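4. Fitting the Oso Roller Blind

Tools: tape measure, pencil, drill, level, and a second person who doesn't mind holding things.

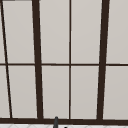

Measure the window before you open the bag of screws, because Zellovcombe will exchange a blind that is still in its sleeve and will not exchange one you have trimmed with kitchen scissors. Take the width at the top, the middle and the bottom, and write down the smallest. On a window divided into an upper and a lower row of panes by dark brown bars, measure the whole opening and ignore the bars, however much they look like a ruler. The Oso covers openings up to 106 inches wide. Past that you want the Plundthorpe, and a sturdier ladder.

4.1 Mounting the brackets

1. Decide between inside mount and outside mount. Changing your mind later leaves holes.
2. Hold the left bracket 2 inches in from the end of the opening and mark both screw holes.
3. Do the same on the right. Check the marks with the level. Do not trust the ceiling.
4. Drill the pilot holes with the small bit, then drive the screws until snug. Snug means stop.

Note: The brackets are stamped L and R. They look identical and are not.

4.2 Hanging the tube

5. Push the pin end into the right bracket.
6. Lift the chain end into the left bracket until it clicks. A blind that hasn't clicked will wait until someone is standing under it.
7. Lower the fabric fully, then raise it again. If it wanders to one side, put a strip of masking tape on the bare tube at the opposite end and try again.

CAUTION: Fix the chain tensioner to the wall before using the blind. Loose chains are a strangling hazard for children and pets. We have no joke for this one.

4.3 First use

Leave the blind fully down for 8 hours to let the creases drop out. Ironing it voids the warranty and, in the case of our own Jérémie Texier, ruined the iron.

Spare brackets are part number 786. Order them from the Parsons counter, and allow 30 days.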